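The Vegetable in My Shower
6/18/18
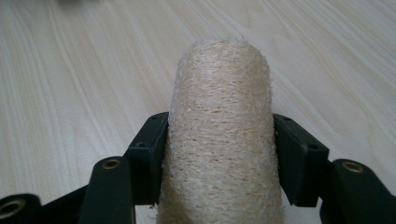 A natural loofah, all fuzz and fiber.

I was well into my thirties before I learned that a loofah is a gourd. I'd assumed it came out of the sea, like a sponge, and I'd said so at dinner parties (with some confidence, I'm sorry to say). Then I moved to Climent, where half the back fences have vines crawling over them by August, and my neighbor leaned over hers and handed me one to peel.

If you've never peeled a dried loofah, please find a way to do it! The skin comes off in brittle brown flakes, the seeds rattle out all over your shoes, and underneath is that pale, springy mesh. I sat on the back step and did two more before supper.

Since then I've become a bit of a bore on the subject. I buy mine at Stulari, a narrow little shop on the main street that sells soap, brushes and not much else. They get their big delivery in November, after the growers at Grarkell have picked and dried the crop, and last year there were about 400 in baskets by the door. I stood there squeezing them like melons. Some are soft enough for your face, and some could take the paint off a boat. I like a cream-colored one with a little tan in it, dense but with some give.

Mine gets used on elbows, heels and the middle of my back, if I can reach it. It needs a good rinse and somewhere airy to hang, and I swap it out every few weeks. The old one goes under the kitchen sink for potatoes and the roasting pan, and after that I snip it up for the bottoms of flowerpots.

This spring I finally planted my own, 2 seedlings against the garage wall. They want heat, a long season and something strong to climb, and so far they've ignored the trellis and gone straight for the downspout. I've already promised sponges to everybody I know, so they'd better get on with it.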